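Hevlow Organ Workshop
Notebook, Havovness Chapel instrument
31st March

Work resumed on the chapel organ from Havovness. The parish has asked that the instrument be playable for the rededication of the building, and the order of service already assigns it the opening hymn, the psalm and the recessional. The workshop has agreed to have the Principal and the Stopped Flute ready for that service. The Trumpet will follow when the parish council has approved the second payment of $3000.

All 356 pipes have now been entered in the ledger under their stop and note names. Several carry two sets of marks, the older scratched into the metal near the mouth and the later one in ink on the foot. Where the two disagree, the older mark has been taken as correct and the later one recorded beside it. The psalm accompaniment lies mostly in the middle of the keyboard, and these notes were examined first.

Wind pressure was set on the test chest at 97 mm of water, as written on the slip found inside the bellows. The Principal spoke well at this figure. The Stopped Flute was slow in the lowest octave, and two notes jumped to the upper partial when played with the coupler drawn.
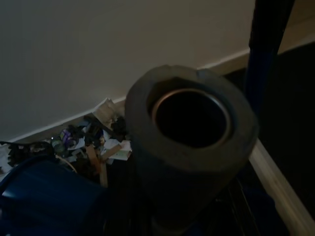 Heloísa Vasconcelos would lower the pressure before anyone touches a mouth or a languid. In her view the slip belongs to the period when the chapel had a gallery full of singers and the organ was pushed to keep up with them. The congregation is smaller today, the gallery is closed, and a gentler Flute would suit the spoken parts of the service as well as the hymns. She asks that the pipes be left as found until the lower setting has been tried.

This was accepted. The pressure was brought down by stages, with the same hymn tune played at each stage. The two unsteady notes settled at the third stage. The Principal lost some of its edge but remained clear. No final figure is entered here, and the one on the slip stands in the ledger until the trial has been repeated in the chapel.

Bellows. The old leather has hardened along both long folds and will be replaced. Tatlı can supply sheepskin in the required thickness, and a sample has been glued to a scrap board with hot hide glue. Watora felt has been ordered for the key bushings. The original felt should be kept in a labeled envelope with the other removed material, as the parish wishes to display part of it in the vestibule.
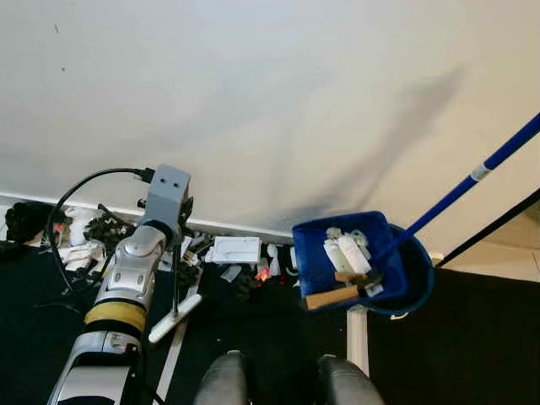 Left side, along the white wall, dark carpet.

Tuning. The parish hymnal is in modern pitch, and the organ stands a little below it. The brass players invited for the rededication have been told. Raising the pitch would mean cutting the Principal, and the workshop does not recommend this for the sake of one service. The players may tune down, or the opening hymn may be given to the organ alone. The choice rests with the parish.

The tremulant was tested and set aside. It works, but the beat is uneven, and the chapel has not used it in living memory.

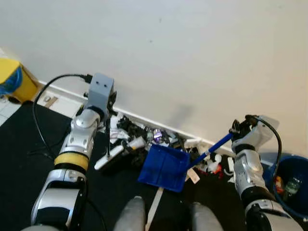
Inscription on the music desk

A line of text was found under the varnish on the back of the music desk. It reads as the opening of Psalm 150 in an older spelling, followed by initials and part of a date. Kaan Işık photographed it under low side light in February and compared the initials with the burial register without finding a match. The varnish over the line will be left in place. The rest of the desk may be cleaned with a barely damp cloth.

The parish has asked whether the line may be read aloud at the rededication. The workshop has no objection and has sent a transcription with the uncertain letters in brackets.

Keys. The coverings on 30 of the naturals are sound and will stay. The others are lifting at the front edge. They can be reset with the original material, except for bottom C and the F above it, where the covering is missing and a matching piece must be found.
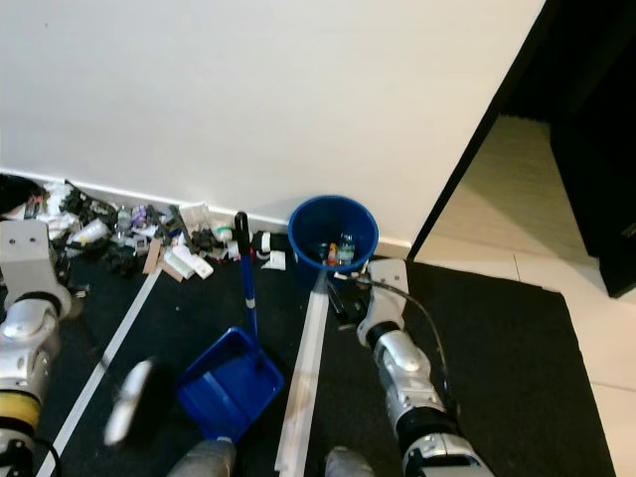 Bottom C also has a cracked tail, repaired at some earlier time with a brass pin. The pin holds and does not rub on its neighbor, so the repair will be kept and noted in the ledger. The F needs only its covering.

To do next: repeat the pressure trial with the Flute alone; cut patterns for the bellows leather; write to the parish about pitch; check the pedal coupler springs.

Comments

Kaan Işık: The second initial could be a J or an I. Please keep both readings in the transcription until the baptism register has been searched.

Parishioner, Havovness: My grandmother sang in the gallery and always said the organ was too loud for the psalm. I would welcome the lower pressure.

H. Vasconcelos: Pitch letter read and approved. Please add that the recessional can be played without brass if they prefer.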